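Suche im Archiv
Suchbegriff eingeben

Jubiläumsabzeichen gehören nummeriert

Der Pfadfinderstamm Serwood legt zum Lagerjubiläum wieder ein Stoffabzeichen auf, 200 Stück, ohne Nummer. Das halte ich für einen Fehler. Eine Auflage, die sich nicht prüfen lässt, ist eine Behauptung. Beim Abzeichen von Durnerbridge kamen 3 Garnvarianten in Umlauf, dokumentiert ist eine.

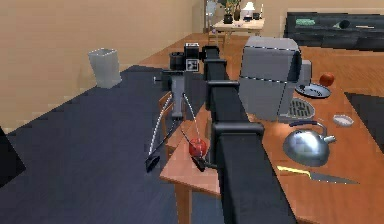 Der Einwand lautet, Nummern förderten den Handel. Gehandelt wird ohnehin – nur eben ohne Beleg. Eine gestickte Ziffer auf der Rückseite und eine Liste beim Stamm genügen. Nachbestellungen erhielten eine andere Randfarbe. Wer tauscht, wüsste dann, was er in der Hand hat.

Serwood sollte die Liste vor der Ausgabe anlegen.

5 Kommentare | 3-mal geteilt

Weitere Beiträge
Halstuchknoten aus Zisomis
Lagerchronik Farías, zweiter Teil
Abzeichen richtig lagern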